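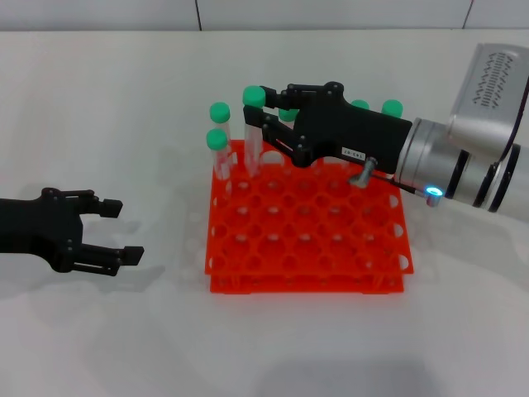 我在 Urnine 的前处理室上班，做样品接收和分装。双臂的机器七月装进来，到今天用了一个夏天。之前有几个以前的同事来问我情况，微信上一段一段回太累，干脆写在这里，以后谁再问我就发链接。

先说我们室里原来是怎么干活的。样品早上送到，前台扫码登记，然后推车进来。一批是50管，有时候不满。分装的人坐在台子前面，从架子上拿一管，看标签，对清单，拧开盖子，移液，拧上盖子，放到另一个架子上，再在清单上打勾。然后下一管。一上午就是这样。中间没有什么需要动脑子的地方，但是又不能走神，走神了就会对错行，对错行就要整批重来。

我做这个做了五年。右手拇指根那里夏天还好，冬天早上会发僵，拧盖子要先活动一会儿。室里做得久的人差不多都有这个毛病，有人戴护腕，有人贴膏药，抽屉里常年有一股膏药味。体检的时候跟医生说过，医生说少用，那没办法少用。

去年年底就听说要上自动化，说是跟 Fevetora 签了合同。当时大家的反应各种各样。有人马上去更新简历，有人说不可能，这种活机器干不了，标签贴歪一点它就不认得。我自己是两边都信一点，所以什么也没做。

真正动工是今年七月。先把靠墙的两张旧台子拆了，换成一张白色的大台面，后面和旁边立了浅色的板子，据说是为了让相机看得清楚，背景干净。那几天我们挤在隔壁房间干活，推车进进出出总是撞到门框。Fevetora 来了三个人，住在厂区对面的宾馆，每天比我们来得早。
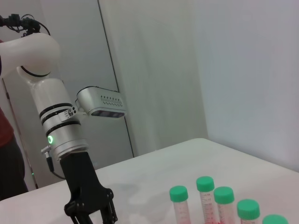 刚开始的两个星期它基本上不处理真样品，用的是空管和装了染色水的管子，反复地拿起来、放回去。我们下午不忙的时候会过去看。看第一天觉得新鲜，第二天就觉得慢，慢得人着急，你恨不得伸手过去替它放好。Fevetora 的工程师说不要急，先要稳。他们给它设的动作我后来看过清单，从取管到归位，一共拆成91步。我当时愣了一下，我一直以为自己干的是四五步的事情。

后来我把那份清单打印出来看过一遍。里面有些步骤是我自己从来没意识到在做的。比如拿起一管之前，手指会先碰一下盖子，看它紧不紧。比如放回架子的时候，管子斜着进孔，碰到边，再摆正。这些我都是手自己做的，要我讲我讲不出来。工程师坐在我旁边看了两个上午，一边看一边问，你刚才为什么停了一下？我说我没停。他把录像放给我看，确实停了，是我在看管壁外面有没有挂着水珠。

这件事我觉得值得多写几句。外面讲自动化，好像都是机器来了人就走了，中间没有别的。我经历的是中间有很长一段，要把人手上的东西一点一点倒出来。这一段是很花人的，而且花的是做得最久的那几个人。我们室里那段时间，老员工比平时累，既要完成当天的量，又要给人家讲。这部分时间一开始没有算进工时，是我们组长 Folasade Osagie 去提的，提了两次，后来算了。

讲讲 Folasade。她来 Urnine 比我早，管我们室和隔壁的仪器室，两个室加起来21个人。她中文很好，开会的时候讲得比我们还直接。七月中旬她开过一次会，把排班表投在墙上，说接下来哪些岗位会变，哪些不会，谁愿意去仪器室学上机，谁愿意留下来管这台机器，下周五之前跟她讲。还有一句是，她目前拿到的话是不裁人，但是走了的人可能不补，这个她不想瞒着。

会后食堂里议论了一个中午。不补人这一点，有人觉得没什么，有人觉得这就是裁人，只是裁得慢一点。我觉得后一种说法也有道理。到现在为止，室里走了两个，一个是生孩子后想换离家近的，一个是本来就要考研，确实都没有招新的进来。

再说现在每天的流程。

早上推车进来以后，要先人工过一遍。看标签有没有翘边，有没有写在盖子上没写在管身上的，有没有漏的，有没有冻裂的。Drorkemura 那个点送来的样品尤其要看，那边的人习惯用记号笔直接在标签上补字，补完字条码就扫不出来。这种挑出来单独放，还是手工做。其余的插到架子里。架子是橙红色的塑料架，孔是圆的，前后几排。怎么插是有规定的，从后排开始，不要跳孔。刚开始我老是按自己的习惯从前面插，插完了再一根一根挪。

然后在 Tamuno 里建任务。Tamuno 是我们原来就在用的样品管理系统，七月跟机器接到了一起。接得不算顺利，头一个月经常是机器这边做完了，系统里还显示在排队，要人去手动点一下。现在好多了，偶尔还会卡，刷新一下。我对这个系统一直没什么好感，字太小，按钮的颜色又都差不多，确认和取消挨在一起。

任务建好，按开始，机器就自己动了。这时候人可以走开，但不能走远。它遇到拿不准的会停下来等人。最常见的是盖子拧得太紧。送样的人力气有大有小，有一个采样点的人手劲特别大，他送来的管子我自己也要垫着橡胶手套才拧得开。机器碰到这种，试两次不行就停，屏幕上弹一个黄框，蜂鸣器响。我们过去拿下来，手工拧松，放回去，点继续。还有一种是管子在孔里没坐到底，歪着，它夹上去角度不对，也会停。 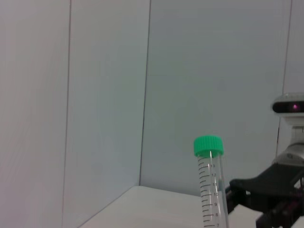
夹爪就在管子旁边。刻度从7到13都看得清，右边黑色的是夹爪的手指。

速度这件事问的人最多，单独写一下。单看一管，它没有我快，差不少。我熟练的时候手里同时管着两管，眼睛已经在看第三管的标签。但它不用喝水，不用去洗手间，下午三点以后也不会变慢。一整天算下来，它做的量跟一个人差不多，加上晚上下班前摆好的那一批它自己做完，就多出来了。晚上那一批刚放开的时候大家都不放心，Folasade 让值班的人每隔20分钟去看一次，看了两个星期没出什么大事，才改成只看报警。

错误也有，种类不一样。人出错是串行，前一管写到后一管上去，一串就串一片。机器到现在没有串过行。但是它会做一些人不会做的事。八月份有一次，标签外面粘了一小片透明胶带，反光，它认不出来，就一直换角度去看，看了很久，后面的全都在等。换个人在那里，抠掉就行了。还有一次是架子放在台面上偏了一点，没有推到定位的地方，它第一管就碰到孔边，停了。这个怪放架子的人，那天放架子的就是我。

所以现在台面上贴了定位的规矩，写在墙外侧的一张纸上：架子推到底，推完用手晃一下，不动才算。这句话是我写的，字不好看。

人的变化，我按我知道的写。

仪器室那边去了四个人学上机，都是年轻一点的。学得还可以，有一个说比以前有意思，有一个说压力大，上机出了问题要写报告，以前分装出了问题重做就是了。工资上机的要高一级，考核过了才给，目前过了两个。

留在前处理室的，班次少了一个。以前早班、中班、周六班，现在中班没有了。中班有补贴，没有中班就没有补贴，这一块对有的人来说不是小钱。我们室一个姐以前专门挑中班上，上午可以送老人去医院，现在改成早班，她得重新安排家里的事。她跟我讲的时候也没有很生气，就说打乱了。我觉得写自动化的文章很少写到班次，可是班次对人的影响可能比岗位名称大得多。

周六班还留着，两个人轮。

我自己现在的岗位叫设备值守，听着像看大门的。实际工作是早上查样、摆架子、建任务、处理报警，下午清洁，每周五跟 Fevetora 那边通一次电话，把一周的停机原因过一遍。清洁有一套规定，夹爪的手指要擦，擦的时候要先按急停，等指示灯变了再伸手。有一回我同事没等灯变就伸手进去擦，机器没有动，但是 Folasade 正好路过，把他叫到走廊上讲了很久。后来这条写进了每天的签字表。

手确实好多了。这是我能确定的一个好处。拧盖子的次数少了很多，今年冬天还没到，到了再看。

不习惯的地方也有。以前手上干活，嘴是闲的，几个人坐一排，什么都聊，谁家孩子升学，哪个超市鸡蛋便宜。现在各人守着各人的屏幕或者推车，机器旁边又有声音，关节动起来嗡嗡的，不算吵，但是说话要提高嗓门，慢慢就不怎么说了。午饭还是一起吃，饭桌上的话倒是比以前多了。

另外一个不习惯是等。以前没有等这回事，手停了就是休息。现在经常是站在那里看它做，它没有停，你也没有事，走开又怕它响。头一个月我每天回家比以前还累，说不清楚累在哪里，脚累，眼睛累。后来给我们配了一把高脚凳，又把蜂鸣器接到了隔壁房间，我可以坐在隔壁录数据，响了再过去，就好一些。这两件事花不了几个钱，可是从提出来到办好用了一个多月，比装机器本身的审批慢。

有朋友问，新人怎么办。这个我也在想。以前新人进来先分装半年，什么样品长什么样，什么叫不正常，都是那半年看会的。浑浊到什么程度要记，颜色到什么程度要报，书上写的是一句话，手里过了几千管才知道那句话是什么意思。以后新人进来直接就是摆架子、点开始，他从哪里去看呢？Folasade 的意思是，挑出来手工做的那些，以后优先给新人做，由老人带。听上去可以，但是挑出来的都是有毛病的，只看有毛病的，不知道正常的是什么样，我觉得也不行。这个意见我跟她提过，她记下来了，说等真有新人来的时候再定。

九月初来过一拨参观的，是总部的人，带着别的分部的负责人。Fevetora 的人在旁边讲，讲得很好，机器那天也争气，一次没停。参观的人问我，你觉得它能不能完全不要人？我说现在不行，早上查样那一关过不去。他又问以后呢，我说以后我不知道。他点点头去看下一间了。他们走了以后下午那批停了三次，都是盖子紧。

下一步据说是要在仪器室那边也装一台，负责把离心后的管子送到上机的位置。那边地方小，通道窄，推车和机器怎么错开还没有想好。上周去量过尺寸，量的人问我们，如果是你们来摆，台子放哪边？这次是先问的，七月那次是台子装好了我们才看到，水槽正好在够不着的一侧，到现在洗东西还要绕一圈。我说放靠窗那边，另一个同事说不要靠窗，下午太阳晒进来反光，相机要受影响。她说得对，我没想到。

最后回答一个问得比较多的，要不要劝自己单位也上。我没有资格劝。如果已经定了要上，我能讲的就几条。让做得最久的人早点参与，他们讲解的时间要算工时。班次怎么改，提前讲，给人留出安排家里的时间。蜂鸣器不要只装在机器旁边。凳子早点买。送样的人也要通知到，盖子拧到什么程度，标签贴在哪里，我们是八月才给各个采样点发的通知，应该七月就发。Drorkemura 那边发了通知还是照样用记号笔补字，打过电话，答应了，这周来的还有几管是补过的。

今天是9月24日星期六，轮到我上周六班，这篇是中午在隔壁房间写的，中间蜂鸣器响了两次。下午还有一批要摆，先写到这里。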